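Kastlow Robotics Group
Careers / Open positions / Research Engineer, Manipulation in Simulation

Research Engineer, Manipulation in Simulation (full time, two-year contract, extension possible)
Location: Wurnevstead, main building
Team: Household Manipulation
Applications close: 10/11/2018

The Household Manipulation team at Kastlow is hiring one research engineer to work on learning from simulated demonstrations. The job is mostly software. You would take over part of a working code base, run experiments on it, and help move the results onto real arms.

Background

We want robot arms to do ordinary kitchen and storage tasks: open a door, pull a drawer, pick up a small object and put it on a shelf. Collecting demonstrations on real hardware is slow. A person has to drive the arm, reset the objects by hand, and stop whenever something slips or falls. Two years ago we started building Qudah, a simulator with furnished rooms, hinged doors, sliding drawers and graspable objects, so that most of the demonstrations could be collected without touching an arm.

An operator drives the simulated gripper with a handheld controller. Qudah records the joint positions, the gripper opening, the contact forces and the view from a camera mounted on the wrist. We then train a policy on the wrist view and the joint positions only. The policy does not get the pose of the object or the layout of the room, which we would not have on a real robot either.

Where the work stands

Our current data set has 3,957 demonstrations. Of these, 1,959 are door and drawer tasks and the rest are pick and place. After filtering out episodes where the operator dropped the object or pushed through a contact limit, we train the pick and place policy on 1,791 of them.

Our main result so far concerns the last few inches of the approach. A policy trained on all frames equally does well at getting the hand near an object and poorly at closing on it. When we give more weight to the frames just before and just after first contact, grasps on small, round or stacked shapes succeed much more often in simulation. The gain is smaller for boxes, which were already easy. We call this method Cumell. It is a change to how the training frames are sampled, plus a short second training stage, and it does not need any extra labels from the operator.

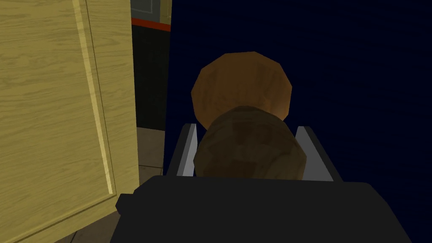
Small turned shapes are a good test for the method. A rounded cap gives two flat fingers very little to hold on to, and a narrow error in height changes which part of the object they meet. The wrist camera is also so close at that point that large pieces of furniture turn into plain areas of color with few landmarks. We found that policies trained in one room leaned on those areas of color and failed when the furniture was given a different finish. Randomizing the textures fixed part of this. The remaining part is an open problem and would be the first thing you work on.

We also do not yet know how well Cumell carries over to hardware. Early trials on our own arm had the right approach and the wrong timing: the fingers began to close too soon. We suspect the contact model in Qudah, but we have not ruled out a delay in the camera pipeline.

What you will do

Maintain and extend the data collection side of Qudah, including the controller interface and the episode recorder.

Run training jobs for Cumell and compare them against the baselines we already have. You will be expected to propose your own baselines too.

Improve the contact model for small objects. At present we use simplified collision shapes with few faces, and the friction settings were tuned by hand on a handful of objects.

Add rooms and furniture. We have a converter for common mesh formats, but hinge axes and drawer limits are still entered by hand.

Set up and run the matching trials on the real arm, usually one day a week.

Write up results. The team publishes, and the research engineer is an author on papers they contribute to. You do not have to have published before.

What you need

A degree in computer science, robotics, mechanical or electrical engineering, or the same level of knowledge gained at work.

Good Python and enough C++ to read and fix a physics engine binding.

Experience training neural networks on image data. It does not have to be robot data.

A working knowledge of rigid body kinematics. You should be able to explain what a wrist frame is and find the error when one is rotated the wrong way.

Careful record keeping. Every experiment in the group is logged with its settings and random seed, including the ones that fail.

Useful but not required

Time spent with any physics simulator.
Experience with imitation learning.
Experience running a real robot arm.
Basic 3D modeling, enough to clean up a mesh.

How the team works

You would join a team of 4, made up of two research scientists, a hardware engineer and a doctoral student. We meet on Monday mornings to plan the week and otherwise keep meetings short. Code is reviewed before it is merged. Operators who record demonstrations are hired by the hour and trained by the team, and you would take a share of that training. We also ask every new team member to record at least one full session of demonstrations themselves in the first month.

The arm is in a shared lab and has to be booked. Compute is on our own cluster, where the team has a reserved queue. Jobs for a full Cumell run finish overnight.

Working hours are flexible apart from lab days. You can work from home up to two days a week once you have finished the lab safety course. The position is based in Wurnevstead and we cannot offer it fully remote.

Pay and benefits

Pay follows the Kastlow research engineer scale, and your step on the scale depends on experience. Health coverage starts on the first day. There is a travel budget for one conference a year, or two if you are presenting. We help with moving costs for people coming from outside the area.

How to apply

Send one PDF through the application form on the careers page. It should contain:

A resume, two pages at most.

A letter of up to one page saying which part of the work described here interests you and what you have done that is closest to it.

A link to code you wrote, or a short description of a project if the code cannot be shared. Say which parts were yours.

Names and contact details for two references. We contact references only after the second interview.

Please do not send transcripts or certificates at this stage.

Selection

Everyone who applies will get an answer. The first interview is a call of half an hour. The second is a half day on site or by video, with a short talk from you on past work, a conversation with each team member, and a practical exercise. For the exercise we give you a small set of recorded episodes and a policy that fails on some of them, and ask you to work out why. You may use any tools you like. We look at how you go through the problem, and an unfinished answer with clear notes is fine.

We hope to hold first interviews before the end of October. The start date is open, with a preference for January.

Questions about the position can be sent through the contact form with "Research Engineer, Simulation" in the subject line.

Kastlow is an equal opportunity employer. If you need any adjustment to the interview process, tell us in the form and we will arrange it.

Back to open positions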